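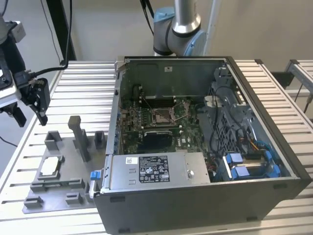
Poltance thermal paste by Flostilier, 18 gram tube

Stocked by Nusance. Part number 2243-P. Gray, non-conductive, comes with a plastic spreader and two alcohol wipes.

We sell this paste and we think it's decent. We don't believe most of what is printed on the box, so please read this before you order.

What the maker claims

Flostilier says Poltance will "transform" an aging desktop. It won't. Thermal paste fills the tiny gaps between a processor and its cooler. If the old paste has dried out, new paste may bring temperatures down and the fan may calm down a bit. If the old paste was fine, you will have spent an evening and some money to end up where you started.

The box also says the paste lasts 1,000 days in use. We asked how that was tested and got a brochure back. Treat it as a guess. We can't find a test report behind the "cooler by design" line either, and we're not sure what it would be a report on.

What we found

We put Poltance on an old office desktop that had been running hot. Under load it had been reaching 91 degrees Celsius with paste that had gone chalky. It ran cooler with Poltance. It also ran cooler with the plain paste from Butkienė, which we sell for less, and the gap between the two was too small for us to trust. One machine, one bench, no lab.

Where it does win is handling. It spreads easily in a cool room, the cap fits properly, and it wipes off without leaving a smear on your sleeve. Butkienė's paste is stiffer and the tip tends to clog.

Who should skip it

Anyone doing a single computer. Eighteen grams is far more than you need, and an opened tube won't keep forever, whatever the label says. Laptop owners should also check whether their model uses pads in some spots. Paste is no substitute for a thick pad.

If your fan is loud, clean out the dust first. That costs nothing.
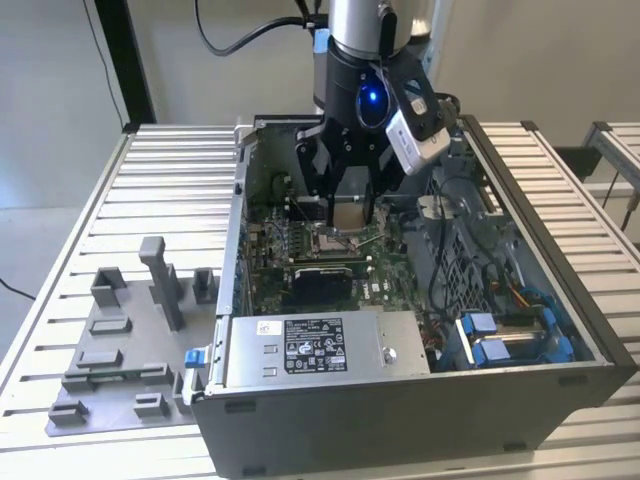
How much paste goes on a desktop processor?
A blob the size of a pea in the middle is plenty for most chips. The pressure of the cooler spreads it. Larger chips may want a thin X instead.

Can I put new paste on top of the old?
No. Wipe both surfaces clean and let the alcohol dry.

Storage and returns

Keep the tube capped, tip down, at room temperature. We take back unopened tubes. Opened ones we can't resell, so those stay with you unless the tube arrived split or dried up. Orders placed before 2 p.m. usually go out the same day, though July is slow.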